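Home | Bench Notes | Archive | About | Contact

Budgeting for the second cell

December 3, 2018

The capital request for next year went in last week, so I can stop rearranging the spreadsheet and write down how the numbers were put together. The request covers a second arm for the teardown bench, with tooling, a table and the controls to go with it. It does not cover a new bin line, which I had to take out in September and which I still think we will regret.

For anyone who hasn't read the earlier posts: we take retired desktop computers, open them, and pull the parts that have resale or reclaim value. Memory, processors, drives, power supplies. The arm does the picking inside the case. People still do the intake, the covers, the odd-sized screws and anything with a swollen cell in it.

The arm is the easy line. Three vendors quoted and the spread was narrow. Flarkov came in lowest on the bare arm and highest once the controller, teach pendant and the second year of support were added. Jillier bundled the lot and would not itemize, so I asked Panya Suwannarat in purchasing to push them, and she got a proper breakdown out of them after two phone calls. It showed the cable set priced as though the conductors were silver. We will source our own.

Ledov quoted refurbished. I have nothing against refurbished arms, but the unit had 600 hours on a palletizing job and no record of the joint torques, and our insurer wants the service history before it will cover anything running outside a fence. I left it in the appendix as the fallback.

Where the money really goes is everything past the flange. My first draft had grippers as one line. It is now four: the gripper body, fingers, spare fingers, and the wrist camera with its mount. Fingers are a consumable on this work. Case edges are stamped steel and some of them are sharp enough to shave rubber off a fingertip in a single shift. I've budgeted 40 sets for the year, based on the wear log Sơn Tôn has been keeping for the first cell. He argued for more. We settled on that quantity with a review at mid-year.

The camera line drew the most questions at the review meeting. Finance wanted to know why a fixed overhead camera would not serve both arms. For locating the case on the table, it would. For reading a socket lever or the clips at the end of a memory slot, the arm is usually between the overhead camera and the part by the time it matters. A camera on the wrist sees what the fingers are about to close on. It also gets knocked, so the budget includes a spare mount and one spare lens.

Fixturing is the line I underestimated on the first cell, and by a wide margin. We bought machined nests from Nic Aodha. They were beautifully made, and half of them were obsolete as soon as the intake mix changed. For the second cell the parts fixtures will be printed in-house. A printed block with a slot in it costs us filament and an evening of machine time, and if the slot is wrong we print another. I have put $1000 against filament, nozzles and a replacement build plate, and moved the rest of the old nest allowance to the table.

The table is slotted aluminum again. It's heavier than it needs to be and the freight is painful, but everything we own bolts to it.

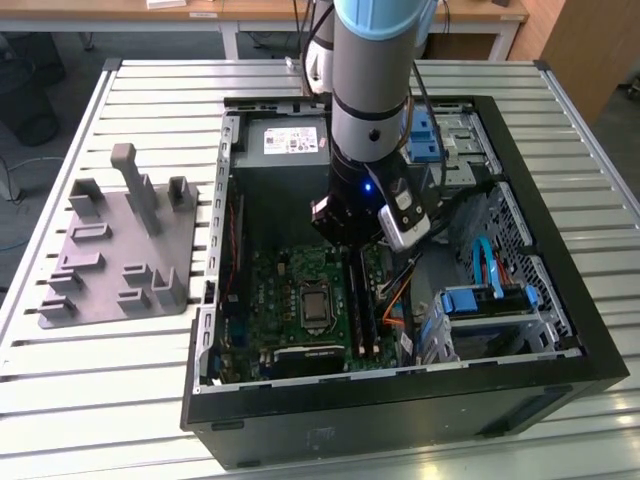

Cycle time was the other sticking point. The payback calculation is sensitive to the figure and I don't fully trust mine. A case from a fleet we know well goes through quickly, since the layout is already on file. A mixed lot can have the power supply in a different corner every time, and cables strung across whatever the arm wants to reach. Cable routing costs more minutes than fasteners do. I used the mixed-lot time throughout the model, which pushes payback past two years, and I would sooner defend that than explain a miss later.

Items I cut, in case they come back as change requests:

- the bin line, as above
- an automatic tool changer (manual swap is fine at our volume)
- a vacuum tool for labels and flat boards
- a spare controller, on the understanding that cell one's can be borrowed in a pinch

Items I refused to cut: installation labour, the safety assessment, and two weeks of Sơn's time for commissioning. The last of those was entered as zero on the first cell because he was "already on payroll". He was, and his regular work sat in a pile for the whole of it.

Lead time on the arm is 2 months from the purchase order, longer for the controller if the colour of the enclosure matters to anyone. It doesn't matter to me. Approval should come early in the new year. The table can be ordered ahead of it out of the maintenance budget, and Panya has the paperwork started.

Filed under: Equipment, Budgets, Teardown cell

Older post | Newer post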